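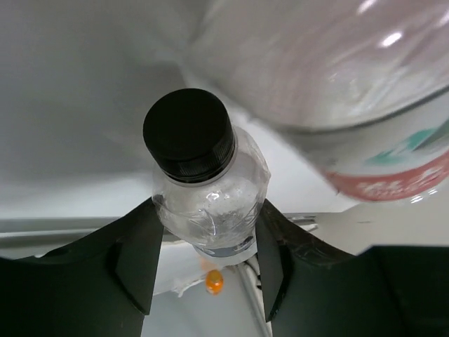
A robot's two black fingers hold a small plastic bottle with a black cap. A bigger-looking bottle or container is close by.

Why Did the Robot Squash the Bottle?

Robots are good at doing the same job over and over. They can still get things wrong. This is the story of a mistake at a workshop in Skekgate, where a robot arm named Bindell packs bottles into boxes.

What happened

Bindell had packed 88 small bottles with no trouble. On the next one, its fingers closed and kept on closing. The sides of the bottle bent in, the cap popped off, and water ran across the table.

Houda Lamrani was working nearby. She pressed the big red stop button, and the arm stopped moving. She did not reach in to grab the bottle. A robot arm can't always tell a hand from a bottle, so people keep their hands out until the arm is switched off.

What went wrong?

When you pick up a full cup, your skin feels how hard you are pressing. You change your grip without thinking about it. Bindell has no skin. It has a force sensor in its hand, a small part that measures how hard the fingers push. The sensor sends a number to the computer. When the number gets to 35, the fingers are supposed to stop.

Driss Tazi took the hand apart and found a loose wire. Each time the arm turned, the wire lost its connection for a moment. The computer got a zero. To the computer, zero meant "not touching anything yet," so it told the fingers to squeeze more.

How they fixed it

Driss put in a new wire and clipped it down so it could not wiggle. Then he changed the program. If the fingers are nearly closed and the sensor still says zero, the arm now stops and a light comes on. A person has to check it before it can start again.

They tested the arm on 500 bottles before it went back to work. None of them got squashed.

Words to know

Gripper: the part of a robot that holds things.
Sensor: a part that measures something, such as heat, light or force.
Fault: a problem that stops a machine from working the right way.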